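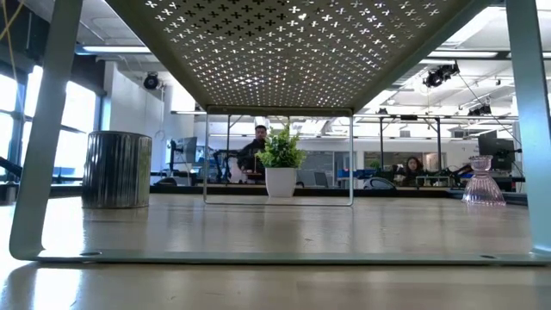
The Brondley Melodramas - 6-Disc Blu-ray Box

Condis Home Video
Region free
Released 11/06/2020
Limited to 300 numbered copies

Brondley was a small studio that made cheap and sad movies very quickly. Most of them were shown for one week in the theaters and then forgotten, also by the people who made them. For this box we have chosen 10 features, and each of them is presented in a new transfer from the best film material we could find.

If you know melodrama only from the big color pictures with large houses and beautiful coats, these movies may surprise you. The rooms are small. The music starts late and sometimes it does not start at all. In "The Second Tenant" a woman waits one full evening for a letter, and the camera stays with her hands for so long that you begin to listen to the street outside. In "Tindham Road" two brothers sell the shop of their father, and the argument which we expect from the first minute takes place behind a closed door. We like these movies very much and we have wanted to publish them for a long time.

Not all of the 10 are equally good. "A Ticket for Both" has a weak last part, with a court speech that feels borrowed from another movie. We included it for its first hour, and also because it shares its sets with "The Second Tenant" and it is a pleasure to recognize the same staircase.

About the transfers

Eight of the features come from the original camera negatives, which were stored by Annamalai Film Laboratory. The other two, "Harbor Wife" and "The Quiet Sunday Coat", exist only as projection prints. You will see scratches in them, and in "Harbor Wife" there is a jump of a few seconds in the third reel where the print was broken and repaired. We did not try to hide this. Grain was left as it is on all discs. 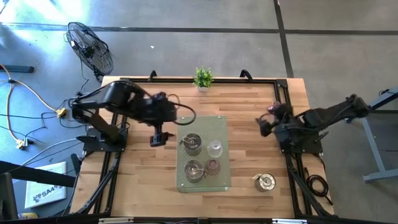
The sound is mono, as it was in the theater. We removed the strongest clicks and the hum, but we stopped when the voices began to sound thin. If you listen with headphones you will hear some background noise in the silent parts.

Extras

- Commentary track on "The Second Tenant" and "Tindham Road"
- "One Staircase", a new video essay on the sets of the studio (29 minutes)
- Original trailers for four of the features
- Alternative ending of "A Ticket for Both", without sound, with the lines from the script as subtitles
- Booklet with new essays and full credits

Technical details

Picture: 1080p, black and white, original aspect ratio
Sound: English mono, lossless
Subtitles: English for the hard of hearing (features only, the video essay has no subtitles)
Packaging: rigid slipcase with three double cases

Please note

The number of your copy is printed on the back of the slipcase. We send the copies in the order in which the orders arrive and we cannot reserve a special number.

The discs are region free, but a standard DVD player will not play them. You need a Blu-ray player.

A small dent in the corner of the slipcase can happen during the transport and we do not exchange the box for this reason. A disc that does not play will of course be replaced - write to us with your order number and the title of the disc. You do not have to return the whole box.

A single-disc edition of "Tindham Road" is planned for next November. It will have the same transfer and the same commentary, but no booklet.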